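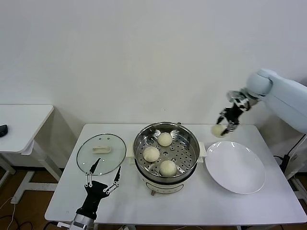

Revised rules for the steamer station
8 Aug 2023

The Gurano kitchen bench now has its own page in the Salirero handling rules. It replaces the two paragraphs we had been borrowing from the cold food section. Kamrul Navaratnam wrote it, and it applies to anyone who sets up or records a run with buns, lids or the electric steamer. The main points are below.

Glass lids are held by the handle. Fingertips close on the stem of the handle, never on the glass or the metal rim. If a handle has been wrapped or replaced, check that it is tight before the first lift and write the change in the bench log. A lid that has been dropped from any height comes off the bench, even if it looks fine.

The plate goes down before the first bun is picked up. Keep it clear of the table edge and within easy reach of the arm that will use it. Buns are moved one at a time. A bun that lands on the table is counted as a failed placement and may not be put back in the tray to save the run.
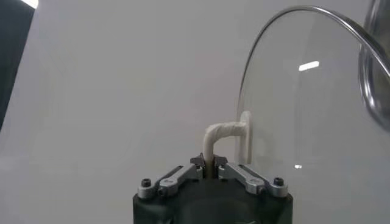

Heat, cables and stopping

Practice runs are done with the steamer unplugged. Live steam needs a second person at the stop button and a sign-up on the Fumetti calendar. After a heated run, wait 9 minutes with the lid off before putting hands or grippers near the pot.

Check the fingertips at the start of each session. Worn tips are logged and reported to Gazi, who keeps the spares. Please don't file or trim them yourself, even for a short test.

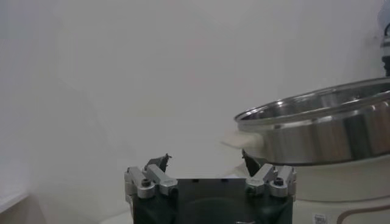
Arm cables need enough slack for the full reach and should not cross the top of the pot. Anything loose on the floor gets moved before power goes on. If the pot shifts on its base during a run, press stop, reset the pot by hand and begin a new recording under a new number.

The old paragraphs will stay on the shared drive until November. Send corrections to Kamrul.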